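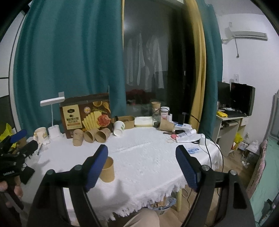 BILTSIDE, March

Table rules for gripper work at home

We keep one sheet of rules for anyone using hand-held grippers at a household table, and it has been rewritten several times. The current version was put together by Ilze Dambrauskienė at Ondale after more than 80 home sessions. Most of it is ordinary housekeeping. Print it out and leave it by the door if people share the room.

Before you start

Decide which objects are in play and say so out loud. Everything else may stay on the table, but it goes to the back or the sides, and it does not get touched until the session is over. Lamps, jars and mugs count as fixed. Medicines should be closed and out of reach of the working area, and if there are children in the home they should be out of the room altogether.

Wipe the finger pads with a barely damp cloth and let them air dry. Do not use washing-up liquid or furniture polish. Sugar and crumbs are the usual trouble after kitchen work, and an old soft toothbrush gets them out of the texture.

Open and close the jaws five times with nothing between them. They should move without catching and meet evenly. If a screw has worked loose, tighten it before you go on and write down which one it was.

Cloth or bare table

Either is allowed. Note which one you used. A cloth should hang clear of your feet, and fringes need watching, as a tassel will find its way into a joint sooner or later. Smooth the cloth between tasks. Do not pin it or tape it to the table top, because that makes it behave like a board and the people who use the recordings will not know why.

Never pull a cloth straight to bring an object closer. Use the gripper, or stop and reset.

Cups and other light things 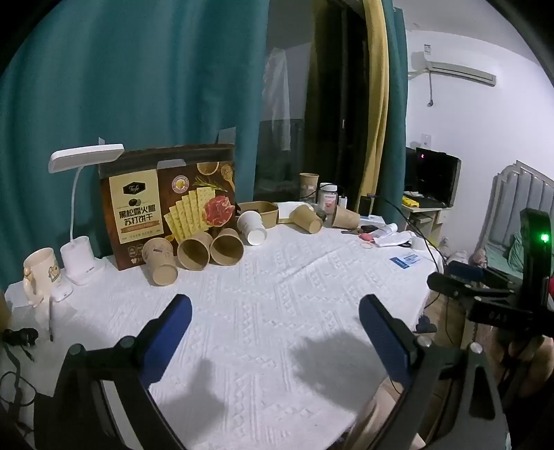
Paper cups are the cheapest practice objects you can buy, and a sleeve of 20 will do for a month if nobody crushes them. Throw out any with a split seam or a flattened rim. Squeeze only as far as you need to lift; a dented cup means the grip was too hard and the attempt should be marked as such. Vary how they start. With some of them tipped over, mouths forward here and bases forward there, each one wants a different approach, and that spread is worth having. Try not to put them back in the same places after every round.

Pick up a lying cup across the body first, then try it by the rim. Approach slowly for the last few centimetres. If a cup rolls, let it come to rest before you follow it, and if it goes over the side, leave it on the floor until the end of the task.

Two people at one table

Agree on who moves first. The second person holds their gripper back at the edge, jaws open, and does not cross the other's arms. Say "clear" when you have pulled back. This sounds fussy for a small table but knocked knuckles are the commonest entry in our accident book.

Sit so your knees are not pushing the cloth up. Wear shoes or slippers that grip, and keep the floor under your own chair clear.

Cables

Run them to the side you are not working from. A cable may cross the table behind the objects but should not pass through the space between you and them. Where one drops over the edge, give it slack, and keep it away from where people walk. Unplug at the wall before moving an adapter.

Breaks and finishing

Stop for a rest at 36 minutes at the latest, sooner if your wrist aches. The Henare group stops earlier than that and we have no quarrel with it.

At the end, lay the grippers on their sides away from the table edge. Take out the spoiled cups, shake the cloth outdoors, and put the household's own things back where you found them. Notes go in the blue folder under Gresusari, with the surface, the objects used and any part that needs replacing.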